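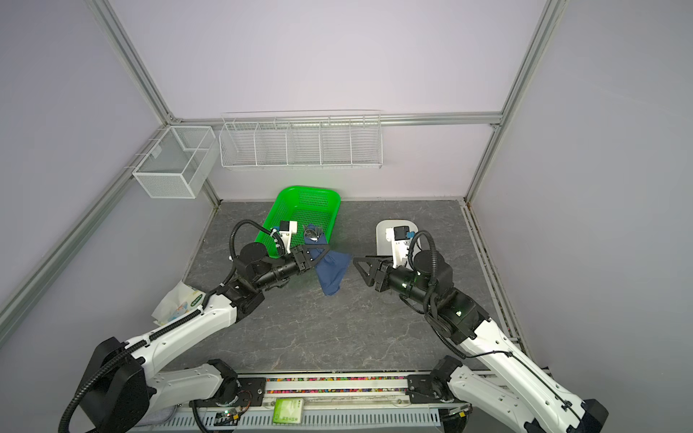
Storage and Kitchen Sorting, Progress Report No. 8
Reading time: 2 min
Filed under: Project updates / Household

To: Brolent Fund
From: Tetteh Bonsu, Laryea Project
Date: 11/01/2018

In this period we worked on the small things of the kitchen: cutlery, cloths, dishes and baskets. We wanted to find a simple place for each of them before the larger items arrive in April.

The green basket is kept as our main container. It has perforated sides and a rounded rim, and it is easy to wash. A spoon and a fork can lie in it together with a cloth, but we have not yet decided if cloths should stay with cutlery. I would prefer to separate them -- the Dillurar team has a different opinion.

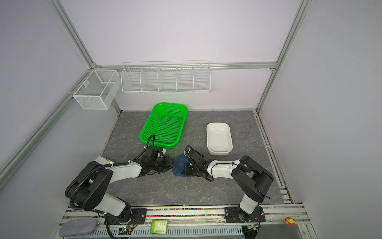 Green basket, white dish and navy cloth on the worktop, with the wall storage behind.

The wire shelf with five compartments and the mesh box beside it are mounted on the back wall. Both are still empty, as the labels from Mallis did not come yet. The groove of the right rail needs a cleaning, and I have put this on the list for next month.

From the budget of 400 we have spent 100, all of it on storage. The list of household items has now 31 entries. I ask kindly for your answer about the second shelf.

Comments

Mallis office: Labels are sent today, sorry for the delay.

K. from Dillurar: We still say cloths with cutlery -- one basket is less to carry.

Reader: Which size is the green basket?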